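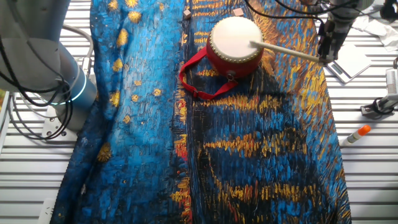

Questions people ask me about the cloths and the little drums

I sell printed cloths and small toy drums under the name Trotley, mostly online and at a market or two when the weather behaves. The same questions keep landing in my inbox, so I've put my answers in one spot. Last updated December 2019.

Is that a real Van Gogh on the cloth?
No, but I love that you asked! It's a print in the style of his starry night paintings. One side is the lighter blue with the little yellow stars, and the other side goes dark, with orange and gold streaks that look to me like lights on water. I call this design Jadovum. I get a lot of mail about the name and all I can tell you is that I liked how it sounded.

Will it look the same on my table as it does on yours?
Pretty close. Screens tend to push the blues, so if yours is set very bright, expect the cloth to be a touch calmer in person (the yellows hold up fine). It also depends on how you lay it. I like it loose, with some folds, because the brushstrokes seem to move more that way. If you want it flat and crisp, iron it on the back on a low setting and don't park the iron on the dark half.

How do I wash it?
Cold, gentle, by itself the first 2 times. After that it can go in with other dark things. Hang it up to dry, out of direct sun. I tried the dryer once with one of my own and it came out fine but a little short, and I've been hanging them ever since.

My cloth arrived with creases from the mail. Is that normal?
Yep. They travel folded up small. Give it a day over the back of a chair and most of them drop out.

Do the drum and the cloth come together?
They can. The set is called Tulano and it has the cloth, the red drum with its strap, and a wooden drumstick. You can also buy any of it separately, just pick from the drop-down on the order page.

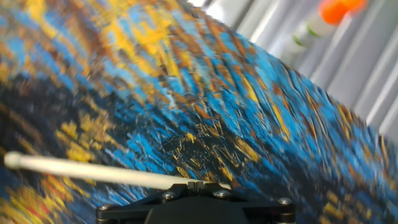
The print close up, all blues and golds with a little rust orange.

Can I see the brushstrokes up close before I buy?
Sure, I'll mail you a swatch if you pay the postage. People are often surprised how busy the pattern is when you get your nose right in it. From across the room you see night sky, and from a few inches away it's nothing but short dabs of color.

Is the drum loud?
It's a toy drum, so it's not going to rattle the windows, but it's a drum! A kid with a good arm will let you know it's there. Setting it down on a folded cloth takes the edge off. Playing with your fingertips helps too, if you can talk anybody into it.

The drumhead sounds dull. Did I get a bad one?
Probably not. Damp rooms do that. Move it somewhere dry overnight and try again, but please not on top of a radiator. If it's still flat after 72 hours, write to me and we'll swap it.

Can I shorten the strap?
A bit. If it's still too long for a small kid, tie a loose knot near the drum. And please put the strap away after playing when there are little ones in the house.

What's Gudeta, and when is it back?
Gudeta was my other design, the one with the wheat field. I've had maybe more mail about it than anything else I've made. The next batch should be ready in April, and I'll put it on the order page as soon as I have it in my hands.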